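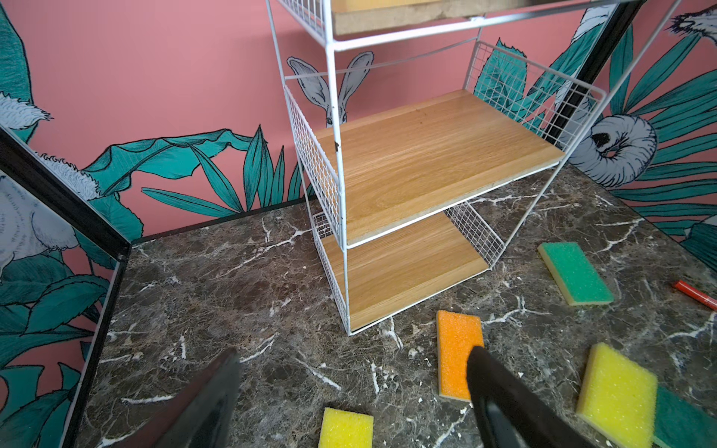

NOLTESLEY, May. Questions and answers on the house rules for tabletop handling, kept by Siwan Hopkin and Piyumi Dewan. The rules apply to every arm at the Noltesley site. Kettani staff visiting for a shift follow them too.

## Which tasks do the rules cover?

Any task where an arm picks up a light household object and puts it somewhere else on the same worktop. Sponges on to a shelf is the one most operators start with. Anything with a blade, a liquid or a heating element has its own sheet and needs sign-off from Annag Chisholm.

## Do I have to lay the objects out in a pattern?

No. Spread them over the worktop at mixed angles, with some near the shelving and some further away. Don't line them up, and don't put the same colour in the same spot every time. If you catch yourself doing that, ask someone else to set the next start.

## Can objects start outside the wrist camera's view?

Yes, provided the arm can reach them without going past its marked limit. Objects half in view are fine as well. Don't nudge them inwards before you begin.

## What about things that aren't part of the task, like pens?

Leave them if they were there when the episode began, and tick "other items present" on the log. Remove them between episodes if you want them gone. Never reach in while the arm is live, even for something small.

## How clean does the worktop have to be?

Wipe it at the start of each shift and again after 16 episodes. A few crumbs in between are acceptable. Grit on the finger pads is a different matter: stop, isolate the arm and clean the pads with a dry cloth.

## Which way should I grip a sponge?

Take it near one end, with both fingers closing squarely on it, and keep the rest clear so that it can be set down on the board without the fingers hitting the wire. A grip across the middle is allowed for sponges lying flat on the worktop, but it usually means a second grip before placing. Two grips on one object is the limit. After that, open the fingers, back off and mark the attempt as failed. 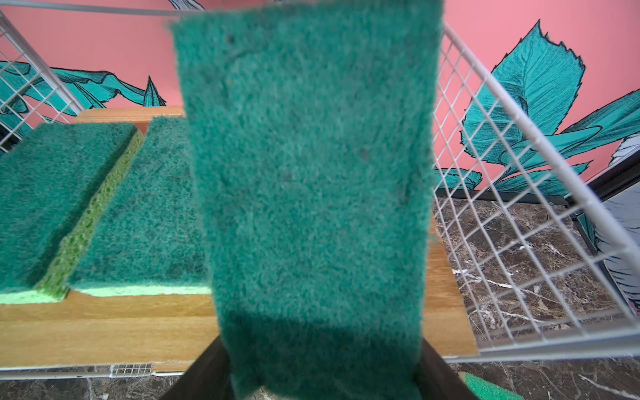 The same applies if the sponge bends or slips part of the way. You may carry on if it is still held by both fingers. You may not press it against the side of the basket to straighten it.

## Is the arm allowed to touch the shelving?

Light contact with the mesh is allowed and should be logged. Contact that moves the unit ends the episode. Put the unit back by hand once the arm is isolated, and check that the boards are sitting level.

## Does a sponge have to land in a particular place?

It has to rest on a board, fully let go, without leaning on the fingers. Side by side is preferred. Touching a neighbour is fine. Stacking counts only when the task sheet asks for it.

## Should I throw out worn sponges?

Not for looking worn. Replace one when it tears, or when the scouring layer starts coming away from the foam. We keep a mix of old and new on purpose, as the pads grip differently once they have been used for a while.

## How fast may the arm move?

The limit near the shelving is 200 millimetres a second. It is set in the Plarkix controller and operators can't change it. If it seems to be running faster, press stop and tell Ynyr Gethin before doing anything else.

## Who can be within reach of the arm?

While it is live, one trained operator and no one else. Visitors stay behind the floor line. There are 2 stop buttons at each station, and both must be tested before the first episode of the shift.

## Can I delete a bad episode?

No. Mark it failed and give a reason from the list. In the last review Sibel Dönmez went through 159 logs, and the ones that caused trouble were those with the reason left blank. "Other" is accepted if you add a line of text.

## We use Nokar finger pads. Do the same rules apply?

Yes, apart from cleaning. Follow the pad maker's sheet for that, and write the pad type at the top of the log.

## Where do I send a question that isn't covered?

Put it in the station book or give it to Piyumi. Answers are added to this page when the rules are next revised. Until then, the shift lead's decision stands.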